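Clothes swap, and what to do with the stuff you've kept since forever

Quick one this month as I'm writing it on the bus with one thumb. Sorry in advance.

The June swap is on. Lildale hall, small room at the back, doors at five. Same as last time: bring clean things, take clean things, no money. If you've got nothing to bring come anyway, there's always too much on the rails by the end and I'm the one who has to drive it to Segers Road in a very small car.

A few of you asked what counts as swappable. Long answer, because I keep getting the same emails.

Bobbling is fine. A missing button is fine if you pin a note on it. Stretched necks, no. Anything with elastic that has given up, no. Kids' stuff, yes please, especially coats, we ran out of coats within minutes at the last one and there were some long faces. School jumpers yes, with the badge unpicked or not, up to you. Swimwear only if it's got the tags on. Shoes if you'd lend them to your sister.

Black clothes. Everyone brings black clothes, and then they hang there in a clump and you can't tell a dress from a tunic. Put a bit of coloured wool round the hanger with the size written on a tag. Makes all the difference. I did this with my own pile last night and found two things I wanted back.

Sorting at home, then. My method, for what its worth. Do one drawer. Not the whole wardrobe, you'll end up on the floor at eleven at night trying on a bridesmaid dress. One drawer, tip it out on the bed, anything you didn't wear last winter or last summer goes in the swap basket. Maybe pile: put it in a bag, write the month on it, shove it on top of the wardrobe. If you haven't gone looking by Christmas it can go to the next swap. Mine from last year is still up there, so, you know.

Things too far gone to swap. Cotton makes good cleaning rags, T-shirts best of all, cut the seams off first or they scratch. Old towels, try the animal rescue up past Stunoson, ring before you go. Odd socks I have no answer for. Jeans, don't bin them, there's a patching session straight after the swap and we're always short of denim in decent sizes.

About that patching session. Bring your own scissors if you can, ours are terrible. Clutalance are lending us two sewing machines again, which was good of them considering what happend to the foot pedal. Hand sewing is also fine and a lot quieter. We'll do knees, elbows and pockets. Zips if there's time but there won't be.

Parking is the usual misery. The 54 stops outside and runs until late, so get that if you can. Step-free way in is round the side past the bins, ring the bell and one of us will come.

Oh and please don't leave bags outside the hall before we open. They get rained on and then I've got someone's entire wet wardrobe in my bath.

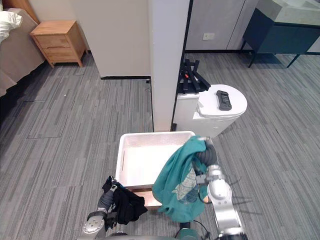
Jaqueline Magaña emailed to say she would like an hour for teenagers only, before the rest of us get in, because hers won't be seen going through a rail next to her mum. Fair. We'll try it in the autumn if enough people want it, so let me know either way.

That's my stop. See you there, bring a hanger.

Comments

Bev T
Can I drop off earlier in the day? I'm on lates all month and can't do five. Happy to leave hangers too, I've got loads.

Moira
Yes to the teen hour. Mine would come for that.

pkh
is the patching thing ok for total beginners, I can do a button and thats it

Bev T
Found the email address at the bottom of the last one, ignore me. Still got the hangers though.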